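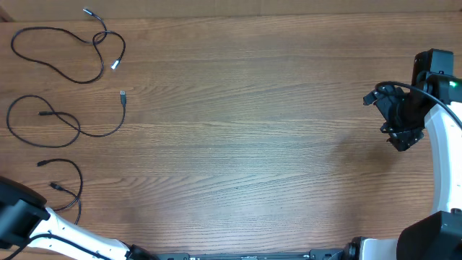
Fetero will sell its next handset, the Plustau 8, through two regional carriers in May, according to a dealer notice seen by the magazine. Lilwood takes the 500 GB model. Mbwambo gets the smaller one, plus an unlocked version for prepaid customers.

The modem is the main change. It adds the low bands that rural towers use, which the last Plustau lacked – a common complaint among Lilwood dealers. Kanini Gachanja, who runs device testing at Lilwood, said certification is finished apart from emergency calling over Wi-Fi.

The first shipment is 2,000 units. Neither carrier has set a contract price.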